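4.2 Do longer surveys produce careless answers?

The Wesiris panel is often cited as proof that people stop paying attention after the first few pages of a questionnaire. We are not convinced. Of the 247 respondents who finished the June wave, only 16 gave the same rating to every item in the last block, and that block was badly worded to begin with. The Baran reanalysis drops these cases without saying how they were picked.
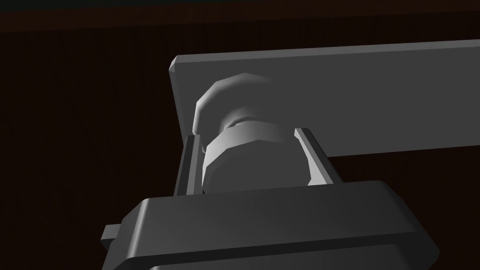 Figure 3. Gray plate over a dark brown wooden surface (computer rendering).

Could the straight-line answers simply be sincere? Some of them could, as a person with no strong views on any of the items would fill in the block the same way.

The Amari data do not settle the matter either. Its authors report a drop in response time after page 2 and read this as fatigue, but practice would speed people up too. Until someone shuffles the order of the blocks, we would treat the claimed effect as unproven.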